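Proko recalls small saucepans over loose handle screws
November 2023

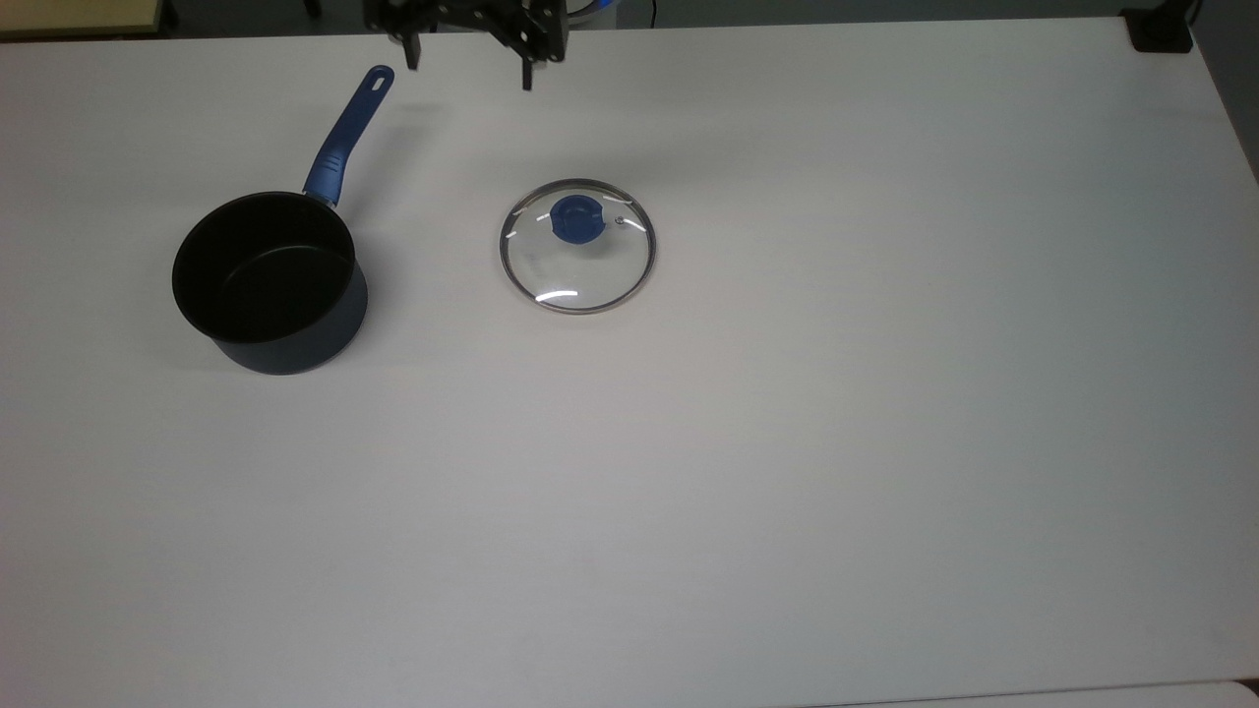 Saucepan with blue handle and its glass lid, the type covered by the notice.

Cookware distributor Proko has asked customers to stop using one of its small nonstick saucepans after reports that the handle can work loose. The notice applies to the blue-handled version sold since May through Ospina kitchen stores.

The company received 4 complaints, 2 of them involving spilled hot water. No serious injuries were reported. Tests at the Vastitz laboratory traced the fault to a screw that was tightened below the specified torque. A total of 900 units were shipped and 80 have been returned so far.

"The lid and its knob are a separate assembly and passed all checks," said Asnakech Araya, product safety manager at Proko. Customers may keep the lid and send back the pan alone.

Ospina stores will exchange the pan without a receipt. Retightening the screw at home is not advised. Replacement pans will ship with a longer screw and a lock washer.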